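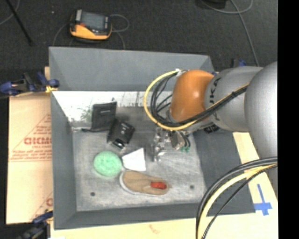
昨天去了 Fillitov 的开放日,就是那家做机械臂分拣的。朋友圈里已经有人发“未来已来”了,我泼点冷水,分几条写。

先说背景:我在仓库干过几年运营,后来做设备选型,看过的演示不少。每次回来都有人问我“能不能买”,这次也一样,私信里已经排队了,统一在这里回。

1/ 场地在他们办公楼后面的一层,地毯没拆,线就在地上走。这点我反而有好感,比那种打了蓝光、放着音乐的展厅强。实验室就该像实验室。

2/ 演示内容是从灰色料箱里抓杂物。手臂是 KUKA 的,橙色关节,外面绕着一圈黄色线缆。夹爪全金属。Fillitov 自己做的是软件和夹爪,手臂是买的,这个他们讲得很坦白。

3/ 箱子里的东西很杂:一只浅棕色的一脚蹬鞋,一个薄荷绿的圆东西,一张有棱角的白纸还是卡片,两件黑色的,其中一件扁扁地靠着箱壁立着。选品是用了心的,软的硬的、亮的哑光的都有。

4/ 但是!东西就那么几件。做过仓库的都懂,真实料箱里是一层压一层,塑料袋缠着吊牌,吊牌勾着鞋带。零零散散摆在箱底,难度完全是两回事。

5/ 讲解的是 Sirkka Kauppinen,他们的应用工程师。我问能不能把箱子装满再来一遍,她说今天的流程里没有这一项。行吧。至少没有跟我说“技术上完全没问题”。

6/ 大屏上滚动着一个数字:1,088 次连续抓取。听着挺多。我问“连续”怎么定义,中间有没有人伸手帮忙,掉了又捡起来的算不算成功。回答是“按内部标准”。内部标准这四个字,我每年要听好多遍。

7/ 另外我问了失败的记录。成功次数谁都会往墙上挂,失败那几次是怎么失败的才值钱:是没看见,看见了没夹住,还是夹住了半路掉了?三种问题的修法和价钱差得远。Sirkka 说可以会后发邮件。等收到了我再补。

8/ 说说节拍。我掐表看了一轮,从手臂下探到放下是 13 秒。旁边有位大哥感叹“真稳”。稳是稳,我们以前的拣货员听了会笑出声的。当然他们说现场限速了,出于安全考虑,我信一半。

9/ 箱子是用夹钳固定的,夹钳是蓝黑色的,很结实。台面上还用蓝胶带贴了个十字。我不是笑话这个,谁家调试不用胶带。我想说的是:产线上的箱子是从输送带上过来的,位置会偏,箱体会变形,有时还会缺个角。箱子固定住的演示,回答不了箱子会动的问题。

10/ 同行的 Nadiia Symonenko 比我乐观。她在 Skamby 做集成,觉得我太苛刻,理由是两年前同类演示连鞋都抓不起来。这话有道理,鞋这种东西,一头软一头硬,开口还会变形,对夹爪确实不友好。

11/ 不过我跟她争的是另一件事:鞋抓起来以后呢?仓库要的是一双,两只对得上码,鞋面别刮花,放进盒子还要朝对方向。金属夹指直接往上夹,鞋面材质稍微娇气一点,退货率就上去了。她说可以加软垫。可以,那加了软垫再演一次给我看。

12/ 茶歇(咖啡难喝,饼干不错)时聊到价格。销售给的口径是“72 小时部署完成”。我追问这 72 小时从什么时候开始算,答案是从现场条件全部具备开始。现场条件包括:地面、供电、气路、网络、围栏、料箱规格统一、系统接口调通。做过项目的朋友,你们自己往下算吧。

13/ 还有个词叫“零示教”,印在宣传册封面上。可是料箱后面的地毯上就放着一个黄黑色的手持控制器,连着线。我知道手动操作盒和示教是两码事,调试、复位也得用。那宣传册就别把话说得那么满,客户的老板只看封面。

14/ 有人私信问跟 Nusari 那家比怎么样。没法比。Nusari 的演示我是八月看的,他们抓的是规整的纸盒,节拍快得多,可纸盒跟鞋不是一个题目。拿两家的宣传数字放在一张表里对比的文章,建议直接划走。

15/ 也说点好的。线缆整理得不错,在手臂上收得挺紧。看着是小事,我见过太多因为一根线刮断停线半天的现场。工程师回答问题也不躲,答不上来就说答不上来,这在行业里算稀罕。

16/ 我的建议(给真打算掏钱的):
带自己的货去,别用他们的。
箱子装满,再随手倒乱。
要求跑满一个班次,别只看十分钟。
把“成功”的定义写进合同。
问清楚半夜两点夹爪坏了打谁的电话。

17/ 最后一条我是吃过亏的。以前用过 Hrynyshyn 的一套分拣线,设备本身不差,备件要等。等件那几周,全靠人工顶,顶的人还是当初被通知“以后不用这么多人”的那一批。

18/ 所以能不能买?现在我不买。如果下半年他们肯让我拉一车真货过去试,我愿意再跑一趟,饭我自己带。

19/ 补一条,评论里有人说我是“反自动化”。我靠这个吃饭的,老兄。我就是想在付首款之前,看一眼箱子装满的样子。

20/ 再补:问宣传册的,我拍了,太糊,不发了。问那只鞋是什么牌子的,我没看出来,鞋口里面有一块红的,就知道这么多。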